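19 January 2023

Up early because it was already too warm to sleep, and the kit was sitting in the hallway where the courier left it yesterday arvo. I'd promised myself I'd finish the washing first. I did not finish the washing.

So, the Zalby hand-held gripper kit. I've had my eye on it since November, when Fustcombe put it up on their site with the trial offer: 20 days to muck about with it, then you send it back or you pay. I went for the plain version, no wrist strap and no carry case (the case was another 32 dollars and I have plenty of old shoe boxes). It comes half built. You get the handle and camera mount in one bag, the arms and linkages in another, and then a little packet of screws and spacers that I very nearly tipped straight into the couch.

The instructions are decent! Proper drawings, big print, and whoever did the step for the trigger has clearly put one together with their own hands, which I can't say for the last kit I bought. That was the Clurkby, and I still have the scar on my thumb. I did get muddled at page 4, where the drawing shows the linkage from behind and the words describe it from the front, and I had one side on back to front for a good half hour before it dawned on me why the trigger felt like stirring cement. Undid it all, cup of tea, did it up again, and it was lovely. Smooth squeeze, nice even pull on both sides as far as I can feel.

What I want it for is the sorting job. The idea is you do the task by hand, holding the gripper, with the camera going, over and over, and you send the recordings off to the Peng service and they train up something that can run on an actual arm. They want 200 goes at one task before they'll even look at it. 200! I did think that was a misprint. But if it means that one day a machine can put my seed packets away in the right drawers while I'm out in the garden, I'll sit there and do it in front of the cricket.

I've chosen the dullest task I could think of to begin with – pick up a packet, put it in the tray, next. Tried a few before lunch without recording, just to get my hand in. It's a strange feeling at first. You keep wanting to use your fingers, and your fingers are a good way behind where the action is, wrapped round a trigger. I dropped more than I'd like to admit. Thin paper is hard, because you have to come down nearly flat on the table to get under it, and I kept clunking the wood and wincing. Fat packets (beans, peas, the sweet corn) are a doddle. Carrots can go jump.

Then after lunch I turned the camera on and had a look at what it sees, which I should have done in the first place. It's a good clear picture, and you get both pads in view, so I could see how I was coming in to a packet.

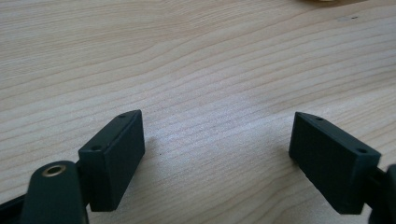
Pads open over the table, nothing in them yet.

The colour has grown on me. It's a very dark green, and on the website I'd taken it for black. I like the brassy ring in the arm too, a bit of jewellery on what is otherwise a very sensible object. I do wonder about the shine on the table, though. There's a whitish patch of light right where I want to be working, and the Peng notes go on a fair bit about keeping your lighting steady. Might try it with the blind down tomorrow, or throw the old brown tablecloth over the lot.

Grumbles so far, so I remember them when I write to Fustcombe: the handle is made for a bigger hand than mine, and my wrist was aching by three o'clock. The screw packet needs spares in it – there are none, and if I'd lost one down the couch that would have been me finished for the week. And the charging lead is so short I had to perch the whole thing on the breadbin.

On the good side, it feels solid, the trigger is a pleasure now that I've built it the right way round, and I had fun, which counts for a lot on a day this hot. I'm leaning towards keeping it, but I want to get through a proper run of recordings before I hand over the money.

Did the washing at six. It was dry before I'd got the pegs back in the basket. Leftover curry for tea, and I must ring about the gutter.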